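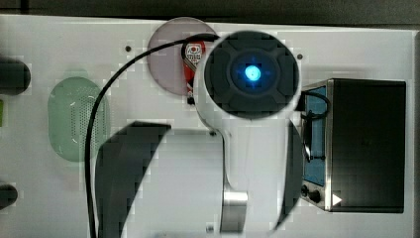 Right, minutes of the collection catch-up, 7/29/25, typed up by me (Skye) because I lost the draw again. We spent the first stretch on the tabletop episodes for Starkirero and whether they're any good for training yet. Mekdes put an overhead view up on the big screen and we all had a squint at it, and the first thing anyone said was how blocky the arm looks round its edges, so the compression argument got going before I'd even found my pen! The blue light in the middle of the end face comes through nicely though, and Mekdes would like to use it for lining up the overhead view with the joint logs. More on that under item 2.

Present: me, Mekdes Bogale, the two annotators from upstairs, and Araya's liaison on the phone (line dropped twice, came back both times).

Last time's minutes: agreed, apart from my spelling of Venari, which I have now fixed in all the places I could find.

1. Where we are with the numbers

The target is still 1000 good episodes before we hand over to the Hodine people for the first proper training run. We have 212 that have been watched all the way through and passed. There are roughly 300 more sitting on the drive that haven't been looked at. I was a bit gloomy about this and said so. Mekdes was much cheerier and pointed out that back in March we had hardly anything we could stand behind, which is fair enough.

We had a long chat about what "good" means, again. One annotator has been passing episodes where the operator dithers in the middle and then gets there in the end, the other has been throwing those out. Mekdes thinks the dithers are worth keeping, as long as they're tagged, so the model gets to see somebody putting a mistake right. I was on the fence and came down on her side. So: keep them, tag them "recovery", and don't fuss about how long the pause is.

Action: annotators to go back through the rejects and pull out any recoveries.

2. Overhead video quality

This took ages. The overhead stream is being squashed too hard when it's saved, and anything pale against the white tabletop suffers, the arm most of all. Araya's liaison wondered whether the learner would even care, and to be fair we don't know! Mekdes wants to train on a small batch both ways and compare. I'd sooner just turn the quality up and buy another drive, but I was outvoted (nicely).

On lining things up, the idea is to find the blue light in the overhead video and check its position against what the joint logs say. It won't work when the wrist is turned away, so it's only a check on top of the clock we already have. Nobody objected. The shadows came up as well, as there's a big dark one on the left of the arm and a thinner one hugging the right. We'd like some episodes with the lamps moved so the model doesn't get too fond of them.

Action: Mekdes to do the small comparison batch. Me to move the lamps and write down where I moved them to, which I forgot to do last time, sorry all.

3. Objects on the table

I said we need more variety. We've leaned heavily on the same few things, and if I see that pink disc once more I may scream. The little green one with all the holes is staying in though, everyone likes it and its surface is a decent test for the depth estimates. Venari have offered us a box of odds and ends on loan, and I've said yes please before they change their minds.

There was a question about whether the cable should be kept out of the way, given that it loops right across the left side of the table. Mekdes says leave it: it'll be there when the thing is running for real, so it ought to be there in the examples. I did say I'd like it clipped up a bit higher for the push tasks, and we settled on doing some of each.

Action: me to collect the box from Venari. Annotators to add "cable near object" to the tag list.

4. Operators

We have 3 people trained up on the controls and could do with more. Mekdes has noticed you can tell who's driving just from the way they approach an object (I apparently come in sideways like a crab), and she's worried the model will pick up our habits. We'll shuffle the rota so no task belongs to one person. Araya may be able to lend us someone, liaison to ask.

5. Any other business

The naming of folders. We are going with Mekdes's scheme, task first and then operator initials, and old folders will be renamed by script. Please don't rename anything by hand in the meantime, I mean it!

Someone has walked off with the good headset. If it's on your desk, back on the hook please.

Next meeting same room, once the comparison batch is finished. Mekdes is chairing and one of the annotators is doing the minutes.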